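Home | Features | Food | Places | Back issues

6 minute read

The hall tea holds on in Prurkley

2 Oct 2020

Prurkley has one shop, a bus shelter and a hall with a tin roof. The hall seats 206 people if the stage is used, though it has not been that full for years. What it does have is a tea, held in the afternoon on the first weekend of the month, and people have driven over from Skavthorpe for it for as long as most of them can remember.

A hall tea is a simple thing. You pay at the door, you sit where there is a gap, and someone brings a pot. There are sandwiches first, then scones, then whatever cakes have come in. The price in Prurkley went up in May last year and there were complaints, mostly from people who then had a second scone.

Village teas of this sort grew up to pay for roofs. The Prurkley hall was put up with borrowed money and the loan was paid off in cake. The old account books are kept in a cupboard by the stage. One page, in pencil, records 400 scones for a single summer show and a note that the jam ran out before three o'clock. Later pages are mostly coal, then oil, then the long business of the guttering.

What goes on the plate

The sandwiches are egg, ham, or cheese and pickle. Cucumber was tried and came back uneaten. The bread is a soft white tin loaf from Saxena, the bakery on the Skavthorpe road, cut on the thick side so that it can be made up in the morning and still be worth eating later on.

The scones are plain or fruit. Prurkley makes them with buttermilk when it can get it and with milk and a squeeze of lemon when it can't. They go in hot and come out quickly, and they are never rolled thin. Cream is served in bowls down the middle of the table, which leads to some reaching.

Cakes vary. Coffee and walnut goes first. There is usually a tray bake with oats, a lemon drizzle, and a ginger cake that is better in its second week and so tends to be brought by people who plan ahead. Anything with fresh fruit on top is put nearest the kitchen door, where it is cooler.

Laying up

The tables are long and the cloths have never quite matched. The good linen was sold or lost at some point, and the hall now uses wipe-clean covers for most things, with patterned ones for birthdays and the summer party. A cloth should hang a hand's width below the edge - any longer and it ends up in somebody's lap. Cups go out upside down until the doors open.
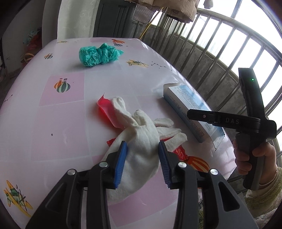

Who still does it

Fewer halls than before. Flekell stopped its tea in 2000 when the kitchen needed rewiring, and the building is now two flats. Skavthorpe has a café that does a fair cream tea all week, with a longer menu and proper chairs.

This year has been hard on all of them. Prurkley shut its doors in the spring and for a time sold boxed teas from the porch instead: two sandwiches, a scone, a slice of cake and a small pot of jam. The boxes made £2,944 over the summer, enough for the insurance and part of the oil. People ate them in their cars with the windows down.

The boxes will carry on through the winter. Orders go in the letterbox on the hall door, with the money in an envelope, and fruit or plain should be written on the front.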